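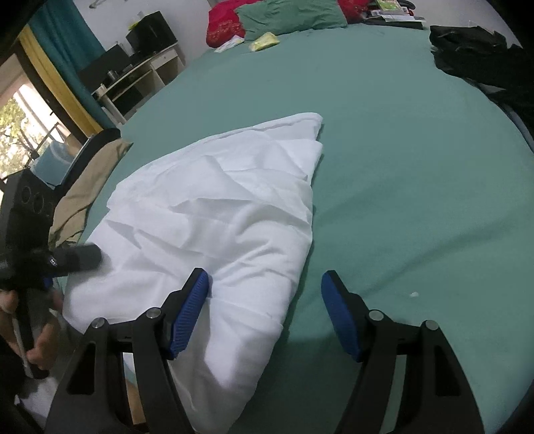 Posted by Mahfuz Ranasinghe on Sunday, August 2, 2026

Secured card graduated and my deposit is coming back!

Quick update for anyone who followed my rebuilding thread. My Dewan secured card went unsecured this morning after 16 months, and they bumped the limit to $1,000! I opened it with a $185 deposit and a score I didn't want to say out loud. So happy right now. Next step is a Zekico store card, maybe this week, to get a second account reporting.

eltville_gal
Congrats!! That's a great jump. Did you have to call or did they just do it?

Mahfuz Ranasinghe
Just did it. I got an email, then the app showed the new limit – deposit refund comes as a check.

skotport29
Nice work, but I'd skip the Zekico card. Store card rates are awful and you'll take a hard pull for a tiny limit.

eltville_gal
Disagree a little. The rate doesn't matter if he pays in full every month, and he's clearly been doing that. Mine helped a lot.

skotport29
Fair, but a new account also drags down his average age. I'd wait until December at least and let the higher limit report first.

Mahfuz Ranasinghe
Hadn't thought about the age part. My utilization was 29 percent on the last statement, so the new limit alone should be fun to watch. OK, I'll hold off on Zekico for now.

eltville_gal
Post your score when it updates! And keep an eye out for that check, mine went to my old address.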